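Ticket Drasex 300 -- Rangement de chambre, tâche « plier le linge »
Ouvert par : Roscoe Doucet
Suivi : Spyros Manolakis
État : en cours

Symptôme : la politique entraînée chez Tulton plie correctement les serviettes, mais échoue dès que la pièce de tissu est grande et souple. Sur 50 essais, 13 pliages acceptés. Le planificateur confond bord du tissu et pli intérieur, puis referme la pince trop haut.

Essayé sans effet : seuil de profondeur abaissé, vitesse d'approche réduite, redémarrage du nœud de perception. 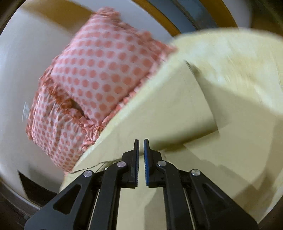 Le robot peut-il faire un lit sans aide ?
Pour l'instant il sait déplacer les coussins, et le pliage d'un grand tissu reste à la charge d'un opérateur.

25 juillet 2018, S. Manolakis : étiquetage des coins repris à la main, 22 séquences corrigées. Les volants des coussins sont encore classés comme bord de tissu -- à traiter dans un ticket séparé. Nouvel essai prévu en septembre avec la version Eze.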